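Oiling a pale timber tabletop without it going orange?

Posted by Bheki Mthembu in Home & Garden > Furniture, April

Hi all! I've just moved into a little place in Brornemley and I'm the very happy owner of a second-hand dining table. It's my first proper table – up to now I've eaten off a card table and, for one long winter, an ironing board. The top is a lovely pale colour and I want to keep it that way. The bloke I bought it from reckoned it had "some sort of oil" on it years ago and couldn't tell me more than that.

There are a few faint rings near one end and the surface feels a bit dry and thirsty. I tried a dab of ordinary furniture oil underneath and it went the colour of strong tea, so that's out. I'd love to know:

How do people keep light timber light? Do I need to sand it all back first or can I just clean it and go over the top? And is it realistic to eat off it every day, or will I be chasing the kids around with coasters?

I've got a random orbital sander I can borrow until Thursday week and I'm dead keen to have a crack at it. Any favourite products welcome too, I don't know my way around the shelf at all.

tawny_frogmouth
Member, 2475 posts

Oh, you're going to enjoy this. A tabletop is my favourite kind of job, all flat and no fiddly corners, and the difference when the finish goes on is magic every single time.

First thing, work out what's on it. Flick a few drops of water on the top and have a cup of tea. If the drops soak in and leave dark spots, there's not much finish left and you can get away with a light sand. If they sit up in beads there's still something there and it needs to come off, otherwise your new finish will go patchy. Try a rag with a bit of metho on the underside as well. If it goes sticky you've probably got shellac, which is easy to strip but a pain to sand because it gums up the discs.

Start at 120 grit, then 180, and stop at 240. People love going finer but a hardwax oil wants something to grab. Keep the sander flat and moving, and don't lean on it! Vacuum between grits, then wipe over with a barely damp cloth and let it dry before the last pass. If the top turns out to be veneer, skip the 120 altogether and go very gently, you can be through it before you've noticed.

Now the colour. Wet the bare timber with a damp cloth and have a look, because that's close to what a clear oil will do to it. If you think that's too dark or too yellow, you want one of the oils with a touch of white pigment in it. They cancel out the yellowing and the timber ends up looking nearly raw.

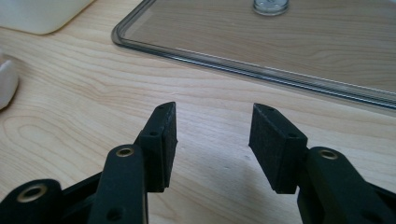

A light wooden tabletop, the sort of colour worth hanging on to

I use Iseck Natural, the one in the squat tin. It isn't cheap but a tabletop takes hardly any. Stir it right from the bottom (the white settles like you wouldn't believe), put on a very thin coat, wait ten minutes, then buff until your arm complains. Second coat the next day. If it looks wet after buffing you've left too much on and it'll stay tacky for a week.

Last thing, and please don't skip it – oily rags can catch fire by themselves when they're scrunched up. Lay them out flat outside to dry, or drop them in a bucket of water.

For daily meals it holds up beautifully. Ours gets spaghetti, homework and a cat. I touch up the worn bit once a year and that takes me 30 minutes.

Clanus
Member, 31 posts

water based poly. satin. doesn't yellow, three coats, done. oil is lovely but you'll be redoing it

pegandbob
New member

We sanded ours back in 2000 and put lemon oil on it and it has been fine. It did go a bit orange though, so maybe not what you're after. My sister swears by the Tawhiri soap flakes for pale floors, you mix them with warm water and wipe it over, so that might be worth a look. I don't know if it works on tables. Good luck with it, and put up a photo when you're finished!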